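4.2 Equipment planning and cost of ownership

The purchase plan was written before any task was fixed, and in January we had to revise it. The first draft listed one large arm for the Jarstead office. The second draft asked for small tabletop arms, which can stand on an ordinary desk and be replaced from the normal supplies budget. Pick-and-place of small colored cubes was kept as the reference task for all budget lines (Figure 3).

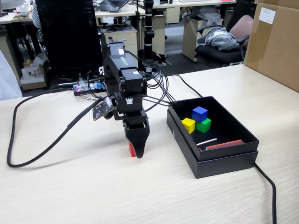 We divided the costs into purchase, spare parts and working hours. The purchase line is easy to estimate, but the line for spare parts is not. Servo modules and cables were entered with a reserve of 20 percent, following the advice of our supplier Skasta. Working hours were the largest line. The plan foresees 343 hours for setup, calibration and recording in the first year, and 50 more for training new operators.
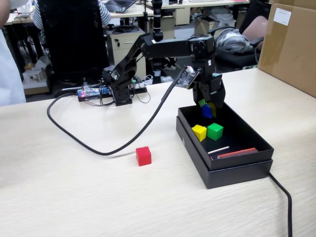

Photo: Ward Van Hecke / Trollesgate

A camera at the wrist was budgeted together with each arm, and not as an option. When it is ordered later, the mount and the cable must be ordered again also, and the second delivery is paid separately. For the same reason we put the grip pads on the list of consumables. A pad is cheap, but an arm that waits for a pad costs operator time.
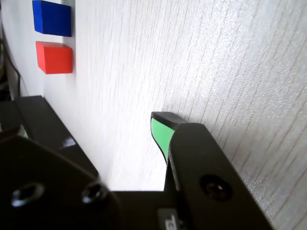 Bakker objected at the budget review that consumables should not be planned per arm, but per hour of use, as two arms in the same office can have very different workloads. We accepted this remark and changed the table accordingly.

The last open point was the number of arms. We compared buying 2 arms at once with buying one and adding another after the first year. The shared items, such as the cubes and the box, cost the same in both cases, so they do not influence the choice. What differs is the risk of standing still during a repair.
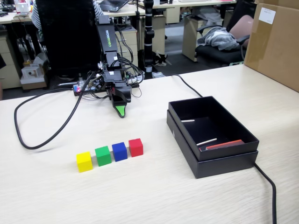
Van Hecke wrote in his comments of 2/10/25 that he would buy both at once, and that a spare arm on the shelf is easier to defend than a month without data. The final plan follows his proposal, with the second arm entered under reserve equipment.

Figure 3. Tabletop arm and materials of the reference task used for the cost estimate.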